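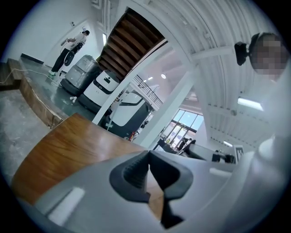
Magazine > Features > Machines at Work

26 May 2024
By Kelly Coutinho

I went to Plesden to write about floor-cleaning robots and spent most of the visit talking about rubber. Radek Štěpánek looks after the hand-held grippers there, and he had one in pieces before I'd found a chair.

The fingers are what wear, he told me. They're black rubber, ribbed on the inside, with a V-shaped notch at the tip, and his crew swaps them every 200 hours. The last pair came off at 206 and he was still a bit annoyed about it! He runs a thumbnail down the ribs – if they feel slick, the finger goes in the bin, whatever the log says.

Then comes the wipe-down (plain water, lint-free cloth, no sprays), and then four slow squeezes to see that both fingers meet square. I tried it. Mine didn't. Radek backed off one screw by a hair, handed it back and went on telling me about the old Bastos fingers, which used to split at the notch every June when the building warmed up.

The Warkencombe site does all this on a fixed calendar. Radek thinks that's wasteful and told me so twice. He keeps a paper notebook, almost full now, and the last entry when I left was finger set 228, fitted, closes fine.

Contact the editors | © 2024 Gendemley Magazine | Back to top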